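Concombres : « Le froid abîme plus de lots que la chaleur »

La responsable qualité de Brinetcombe, grossiste en légumes frais, consacre l'essentiel de son temps aux températures de stockage. Sur les 1 102 lots contrôlés l'an dernier, 35 ont été déclassés pour lésions dues au froid.

« Un concombre se conserve entre 10 et 12 °C. En dessous, les membranes cellulaires se dégradent. Les piqûres apparaissent après la remise à température ambiante, donc chez le client », explique-t-elle.

L'éthylène constitue le second facteur. Le fruit en produit peu mais y réagit fortement : la chlorophylle se dégrade et l'épiderme jaunit. « Nous interdisons le stockage mixte avec les bananes mûres. Les agrumes posent moins de difficultés, sauf en présence de moisissures. » 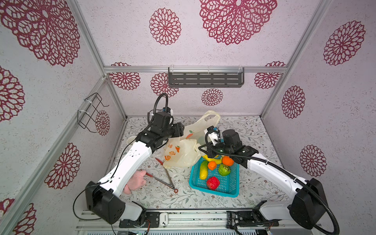
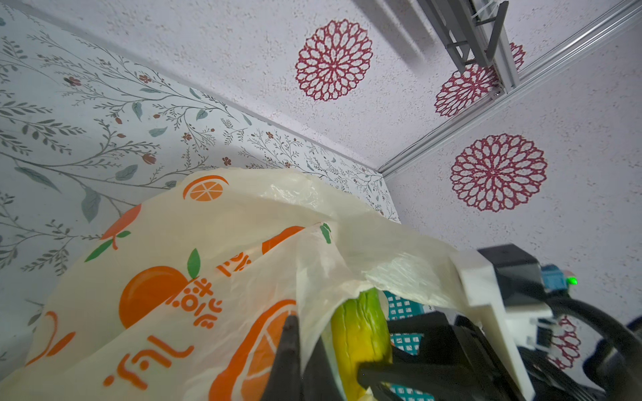

Concombre : du vert au jaune.

Le film perforé limite la perte d'eau, principale cause de ramollissement. L'entrepôt de Skurkura, d'une capacité d'environ 4 000 caisses, maintient une humidité relative de 95 %. « Un sachet fermé sans perforation condense. Je préfère une perte de masse mesurable à une attaque fongique. »

Les seuils de déclassement seront révisés en mars.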